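Search this site Search Enter your search term Go

Bathroom floors next for Groltitley cleaning robot project

February
By Eamon Lenihan

A project in Groltitley that is teaching a robot arm to tidy and wipe rooms in ordinary homes has moved on to bathrooms, after a winter spent mostly on kitchen worktops.

Masness, the firm running the work, said it wants 1,000 recorded examples from bathrooms before it trains the next version of its software. It had 476 by the end of last month. Each example is one short job carried out from start to finish by a person guiding the gripper, such as picking up a bottle, moving a sponge to a shelf or clearing bits from a corner.

The recordings are made in homes whose owners have signed up to take part. Two operators visit each home and stay for a morning. One guides the gripper and the other keeps a written log of what was attempted, which is later matched to the pictures from the small camera at the wrist.

Malathi Bhat, who leads the collection work, said bathrooms had been left until later on purpose. Kitchens gave the team flat surfaces at a steady height and plenty of objects to handle. A bathroom floor means working low down, close to walls and often next to a shower door, with less room to turn the arm.

Patterned floors are a particular difficulty. On a plain floor a crumb or a chip of dirt is easy for the software to pick out. On stone-effect tile, with veins and speckles running all through it, the same chip can be taken for part of the pattern, and part of the pattern can be taken for dirt.
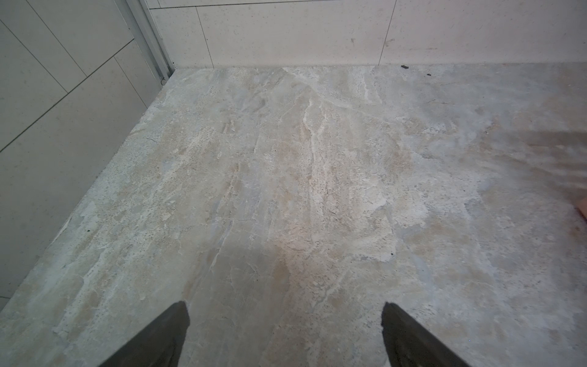 Nicanor Zavala said the early attempts on floors of this sort had been poor, with the arm going down again and again for marks that could never be picked up. He said he would sooner have 50 careful examples from one awkward floor than several hundred from easy ones, and that he had argued for this when the plan was drawn up.

The plan now asks for three kinds of bathroom example. The first covers loose objects on the floor. The second covers small debris, including pieces lying against the foot of a wall. The third is made up of passes where the gripper is moved over a surface and nothing is picked up at all, so that the software also learns when to leave things alone.

That last group was added after kitchen trials in which the arm kept trying to lift stains. Bhat said operators had found these passes dull to record and had tended to skip them, so each visit now starts with a set number.

Stone is treated separately in the logs. Pits, rust-coloured staining and pale scratches are noted as part of the surface, while grit and crumbs are noted as things to be removed. Where the operators cannot agree, the mark is entered as unsure and a third person looks at it back at the office.
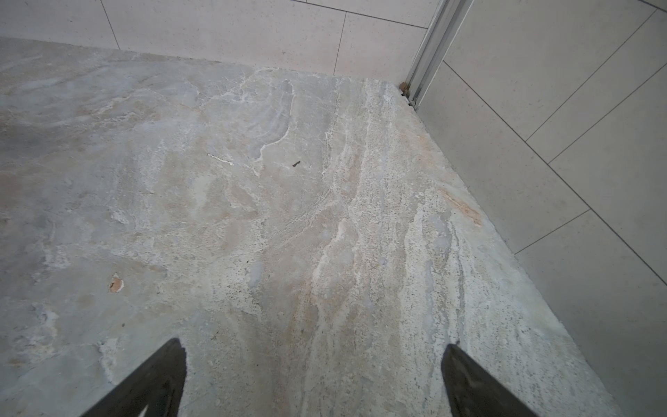
Corners are logged on their own as well. Dirt gathers where a door rail meets the floor, and the fingers of the present gripper are wide for that kind of gap. Masness is looking at a narrower pair made by Tusberg, but Bhat said any change of fingers would wait until the current set of examples was complete, as mixing the two would make the recordings harder to compare.

Homes taking part are paid for the morning. Faces, post and anything with a name on it are kept out of view where possible, and owners can ask for a recording to be deleted. Bhat said 2 had done so.

Visits in Groltitley continue until the spring. The team then moves to Ó Conaill, where the housing is older and the bathrooms are generally smaller.

Comments

Nantana Saengthong
We had them round in January. Very polite, took their shoes off, finished by noon. I would have liked to see it do the grout.

Mahtab Akbari
Does the unsure pile get used for anything or is it thrown out? Seems to me those would be the most useful ones to learn from.

oldquarryman
Real travertine has holes in it from the start. I hope someone has told the robot.

Nantana Saengthong
@Mahtab they told us the third person decides and then it goes in with the rest.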